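Rurnell Open Afternoon – your questions

We use cookies to remember your settings. Accept / Manage

Last updated: February

I look after the open afternoons at Rurnell, and these are the questions I get most by email. If yours isn't here, use the contact form and I'll add it (I do read them all!).

When does it start?
Doors open at 2 in the afternoon. The first demonstration is at half past, so you've got time for a cup of tea and a wander first. We do six demonstrations through the afternoon and you can stay for one or for the lot.

Do I need to book?
Yes please. We can take 85 people and last time we filled up well before the day. It's free – just put your name on the list so I know how many chairs to get out.

What will I see?
A robot working at a white table with ordinary small things, mostly things you'd have at home. Our project is called Tatine and it's all about handling household bits and pieces. The ones on the table change from one demonstration to the next. If you came last year and only remember the blocks, you'll find it a lot more fun now.

Is it fast?
No! Please don't come expecting a film. I find the slow bits the best part, because you have time to guess where the fingers will go next. Children are brilliant at this and usually louder than I am.

Does it ever get it wrong?
Oh yes. Tatine has had 2,021 practice goes at picking things up and I've watched plenty of them end with something rolling off. If it happens while you're there we'll put the thing back and try again.

Can I bring children?
Of course. Under-twelves need a grown-up with them, and everybody stays behind the tape while the robot is moving. There are two low benches at the front for smaller visitors.

Can I have a go?
At the end, yes, if time allows. You'll be shown how to open and close the gripper, and it takes about five minutes each. Put your name down at the desk when you arrive – it goes quickly.

Can I bring something from home for it to pick up?
I'd love to say yes but we can't try new things on the day. Tell me what you had in mind, though, and I'll pass it on. I've had some very good suggestions, including a whisk.

How do I get there?
We're in the Abugri building, on the ground floor, with level access from the car park. The bus stops outside. Parking is free after midday, and the Plorkex café next door is open until five if you need lunch first.

Can I take photos?
Yes, as many as you like, but no flash please.

What does it look like close up?

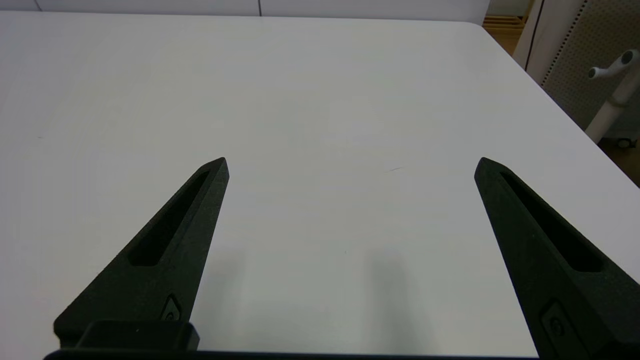
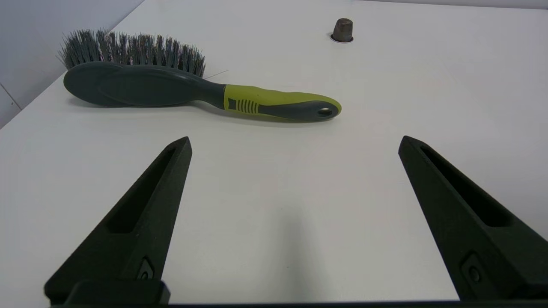
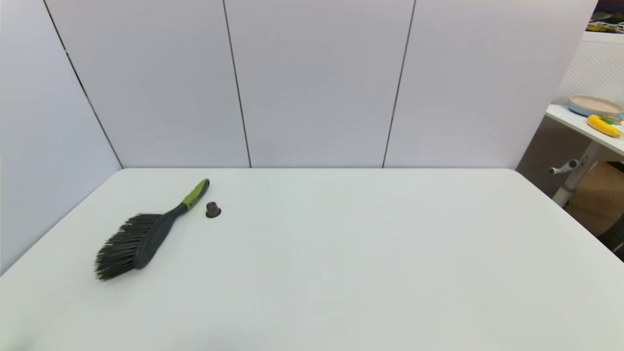 Tatine's table. The last two pictures have the brush on it.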